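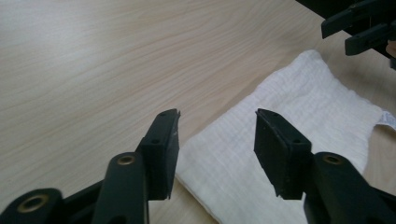
Driss Farouk wrote: The tax line is still missing from the checkout when the customer chooses local pickup. With home delivery it shows correctly. I cleared the cache of the shop and tried two browsers, and I see the same thing in both.

Status changed from New to In progress. Assigned to Aldo Bellini.

Aldo Bellini wrote:
Thank you for the clear report, Driss. I have read the older messages in your ticket also, so you do not have to repeat them. Before I can say if the fault is in the Kullar cart plugin or in the theme, I need to know these things:

Which version of Kullar is installed, and did you update it or install it new?
Do you have the Rurnard shipping add-on active?
Are your prices entered with tax or without tax?
Is there any other plugin which changes the checkout page?

Please do not switch off anything on the live shop yet. If you have a test copy, we will work there.

Driss Farouk wrote:
Kullar was updated from the old version 2 to version 3. Rurnard is active, because we use it for the pickup points. Prices are entered without tax. The only other plugin on the checkout is Wostunance, which adds the field for the company number. The theme is Grasso, with a child theme made by our former web designer.

I have a test copy on a subdomain. It shows the same problem. I made an order there with pickup and the total was 16.00, without any tax. The same basket with delivery has the tax line above the total, as it should.

Aldo Bellini wrote:
Good, this helps. Please do the following on the test copy, in this order, and make one pickup order after each step:

Step 1. Deactivate Wostunance.
Step 2. Deactivate Rurnard and use the simple pickup method which is included in Kullar.
Step 3. Switch from the child theme to the normal Grasso theme.

Activate everything again between the steps. If you leave the first plugin off while you test the second, we will not know which of them made the difference.

Driss Farouk wrote:
Results from the test copy:

Step 1: no change, tax line missing.
Step 2: tax line appears.
Step 3: no change, tax line missing.

So it seems to be Rurnard. However, I also looked in the log and I find this line each time I choose a pickup point:

notice: pickup location has no tax country, rate skipped

I do not find any place in the settings where I could give a country to a pickup point. The form has only name, street, town and opening hours.

Aldo Bellini wrote:
That line explains it. In Kullar 2 an address without a country was treated as the address of the shop. In Kullar 3 it is treated as unknown, and for an unknown country no rate is used. Rurnard should send the country together with the pickup point. The newer releases do it, but points which were saved before the update keep an empty value.

Please try this on the test copy:

Update Rurnard to the newest release.
Open Shipping, then Pickup points.
Open each point and press Save, even if you change nothing in it. A country field will be there now, and it is filled from the shop address at the moment of saving.
Go to Kullar, Tools, and press Rebuild tax table.

Driss Farouk wrote:
The country field is there after the update. I saved all 8 points and rebuilt the table. Seven of them are now correct. The point at the railway station still gives an order without tax.

Aldo Bellini wrote:
Could you look at the postcode of this point? If there is a space before or after it, the rate is not matched.

Driss Farouk wrote:
Yes, there was a space at the end, it was copied from an e-mail. I removed it and the tax is correct now. I repeated the same changes on the live shop and made one pickup order and one delivery order, both are right.

One more question. The pickup orders which came in without tax, must I correct them by hand?

Aldo Bellini wrote:
Yes, I am afraid. Kullar does not change an order after it is paid. You can open the order and press Recalculate, but this changes the total too, so please ask your accountant first whether you should do this or issue a corrected invoice.

I have asked the developers to remove spaces from the postcode when a point is saved. It is planned for the release in December.

Driss Farouk wrote:
Understood, I will ask her. You can close the ticket.

Status changed from In progress to Solved. Closed on Sep 29, 2023.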